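Buscamos siete personas que no se fíen de los robots

Convocatoria abierta – pruebas de seguridad y revisión de fallos, célula de manipulación textil

En Skivley llevamos tiempo oyendo que un brazo colaborativo es seguro porque lo dice la hoja de características. En diciembre el nuestro hizo un movimiento que no tenía que hacer: estaba separando una prenda, perdió la referencia de la pinza y siguió tirando con el cable enganchado en la tela. La parada de protección saltó tarde. No hubo heridos, y el proveedor del software, Wadetti, cerró la incidencia como «comportamiento esperado». A nosotros no nos lo parece.

Hemos revisado 447 ciclos de registro y en 17 aparece el mismo retraso, siempre con tejido arrugado y siempre con la pinza cerca del borde. Puede ser el firmware, puede ser el cableado o puede ser la forma en que programamos la tarea. Tenemos una teoría por cada persona del equipo y ninguna me convence del todo, incluida la mía.
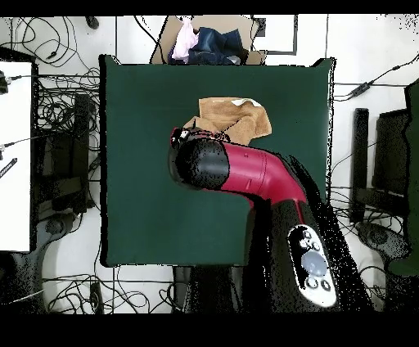

Por eso queremos gente de fuera. El trabajo consiste en repetir la tarea con distintas prendas, provocar el fallo en condiciones controladas y anotar lo que pase, también cuando no pase nada (que será a menudo, y aburre). Durante los ensayos nadie mete la mano en el área de trabajo. Quien considere que una prueba no es segura la para, sin pedir permiso y sin tener que justificarse después ante nadie.

Qué pedimos
Mayoría de edad y disponibilidad durante el mes de febrero, en turnos de mañana.
Paciencia para rellenar partes de ensayo legibles.
No hace falta experiencia en robótica. Valoramos haber trabajado en mantenimiento, confección, lavandería industrial o prevención de riesgos.
No admitimos a empleados de Wadetti ni a familiares suyos.

Qué ofrecemos
169 euros brutos por jornada, contrato temporal y seguro de accidentes desde el primer día.
Formación previa en bloqueo y consignación, a cargo de Tuulikki Nurmi.
Acceso al informe completo, con los datos en bruto. Si la conclusión es que el error fue nuestro, se publicará igual.

Qué no ofrecemos
Un puesto fijo al terminar. Tampoco la promesa de que vayamos a encontrar la causa: ya hubo una revisión interna, dirigida por Heikki Ikonen, que acabó recomendando «mayor atención del operario». Esa frase sirve para cualquier accidente y no explica ninguno.

Cómo apuntarse
Escriba a Brittany Melnyk, a través del formulario de contacto de la web, con unas líneas sobre su experiencia y una respuesta breve a esta pregunta: ¿cuándo fue la última vez que desconfió de una máquina y tenía razón? No hace falta carta de presentación. Las entrevistas son por teléfono y las hace Lenni Ojala, que contesta también a quienes no resulten elegidos.

Publicado el 26 de diciembre de 2021. La convocatoria se cierra cuando se cubran las plazas.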